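Hidstead Opens Second Tabletop Station for Collecting Robot Training Examples

HIDSTEAD, April. Riritz, which builds handling software for small two-armed robots, has opened a second tabletop station at its Hidstead workshop. The station is used to record people guiding a pair of grippers through everyday jobs, and the recordings are used to train the company's control model, Horner.

The current set of recordings covers a single job: picking up a drink can and placing it in a cup. An operator guides both arms through the job from start to finish while the cameras run. Each completed run is saved as one example, with the camera views and arm positions stored together. Operators work in shifts of 51 examples and take a break after each shift.

"We picked this job because the parts are easy to get and hard to handle well," said Thilini Herath, who leads data collection at Riritz. "A can is smooth, it tips, and it has to go in from above. If the operator is sloppy, the model learns to be sloppy. So we spend a lot of time on how people move, and we throw out runs we don't like."

Each run is recorded from 3 views. One camera is fixed and covers the table and both arms. The other 2 ride on the arms and show what each gripper is facing.

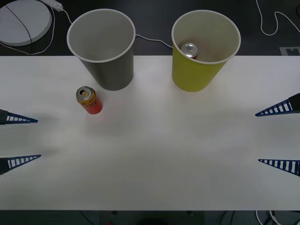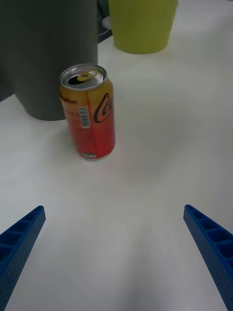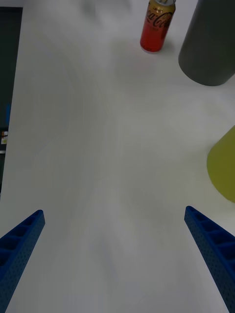
Work at the can-and-cup station in Hidstead. The first picture is from the fixed camera; the second and third are from cameras on the arms.

Between runs, the operator moves the cups and cans to new spots. Herath's team keeps a written list of starting layouts so that the same arrangement does not come up too often. The operator also chooses which arm goes first, and that choice is noted with the example.

Every example is checked by a second person before it goes into the training set. Reviewers watch the three views side by side and mark the moment of each grasp and each release. Runs with a dropped can are kept in a separate folder. Riritz plans to use them later to teach Horner how to recover from a mistake.

"The wrist views matter most when the gripper gets close," said Tharushi Karunaratne, a software engineer on the project. "From the fixed camera, one arm can block the other. We want the model to have something to go on when that happens."

Early training on the new examples is under way. Riritz has not set a date for results and will not report success rates until Horner has been tested on layouts that were left out of training.

The station was fitted out with help from Abeysekara, a machine shop that also supplied the mounts for the first station. Riritz expects to add 5 more household jobs to the collection plan, beginning with stacking bowls and closing lids.

Research groups that would like to ask about access to the recordings may write to Iresha Munasinghe at the Riritz office in Hidstead. Station visits can be arranged for mornings only, as recording starts at noon.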